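The demo is the easy part of the software

Every few months somebody sends me a clip of a machine folding a tea towel and asks whether I have changed my mind. I have watched a lot of these clips. My mind is mostly where it was.

My complaint is with the word "learned". The current recipe is to have people do a chore with hand-held grippers, record where the grippers went, and train a policy on the result. Sturnstead says its cloth policy was learned from 4000 such recordings. Fine. But between the recordings and the policy sits a great heap of ordinary software, and that heap gets half a page in the write-up.

Take pose tracking. If the tracker loses a marker when a wrist turns, something has to fill the gap. Drindico's tool draws a smooth line through it. The policy then trains on a movement no hand ever made, and the smooth line looks better in the plots than the real one would have. Kirstin MacKinnon, who maintained a pipeline of this sort for 12 months, told me she threw away 37 recordings in her first batch and later wished she had thrown away more.

Then there is timing. Two grippers and a camera mean clocks that must agree. An offset of 85 milliseconds is nothing to a person watching the playback, but with a limp cloth it can decide whether the jaws close on an edge or on air. I have read papers that give the size of the network to the last layer and never mention how the streams were lined up.

Puspita Kwok tells me I am being unfair, and that enough data washes these faults out. It may, if the faults are random. A tracker that fails on the same turn of the same wrist isn't random, and more hours of it will only teach the mistake more firmly.

I would like to see the dropped recordings published next to the kept ones, with the filter settings. Oei did this once, in June, for a small set. It made their numbers look worse and I trusted them more – I still use it when I test my own scripts.
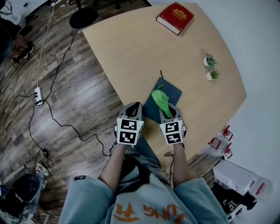
Hand-held grippers with marker cubes at the wrists, and a green cloth in the right-hand one.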